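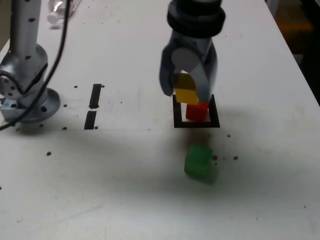
A two-fingered gripper with a yellow cube just above a red one, at the Gredivberg workshop. A green cube is on the table nearby.

Putting things away

Stacking blocks has been a standard exercise for robot arms for decades, and the people who set it are a little tired of defending it. Rongrong Song, who runs the manipulation bench at Gredivberg, lets visitors finish their joke about toddlers and then asks them how many plates they have broken in the last year.

Her point is about rates. A household of four puts several dozen objects back in their places every day: cups, tins, shoes, post. A person drops or misplaces very few of them. At Gredivberg the current control software was run through 2,872 pick-and-place attempts between February and April, using cubes on a flat table under fixed lighting. It failed on 74 of them, a rate of 2.6 per cent. For a research bench that is respectable. For a kitchen it would mean a cup on the floor every couple of days.

The failures are not evenly spread. Picking a cube up is close to solved. Most of the trouble comes in the final centimetre, when the held object meets the one beneath it. If the grip is off centre the cube tilts between the fingers, one edge lands first, and the lower block is pushed sideways. A person feels this and eases off. The arm has to infer it from motor current and from whatever the camera can see past its own fingers.

"You can buy a better sensor for the fingertip," says Rogelio Abella, a controls engineer in the same group. "Then it wears out, and you have bought a maintenance contract."

Wear matters more on the shop floor, where the arithmetic is different. Skisness, which packs bathroom fittings, has had two arms loading cartons since last autumn. The parts arrive in trays, always the same way up, and a rejected pick goes down a chute to be handled by a person. Shuzhen Shen, the shift manager, puts the rate at 479 cartons an hour across both arms, slightly slower than her best packers and a good deal steadier. The arms have not been given the mixed returns. Those come back in torn bags, with screws missing, and are still sorted by hand.

Returns are much closer to housework than cartons are. A laundry pile has no trays. Ye-ji Woo, who tests domestic machines for the consultancy Salum, scores them on twelve chores in a rented flat, and no arm she has tried has completed more than three without help. Wiping a clear worktop went well. Loading a dishwasher went well until the cutlery. Folding a fitted sheet was stopped after forty minutes.

She is more interested in recovery than in success. A machine that drops a spoon and picks it up again has done the chore, if slowly. Most of those she sees carry on as though the spoon were still in the gripper.

Song's group has turned to the same problem. The next set of trials at Gredivberg will begin with the stack already knocked over – blocks on their sides, some touching – and the arm will be scored on whether it notices. Abella expects the failure rate to go up sharply. The bench is booked for it until the end of the summer.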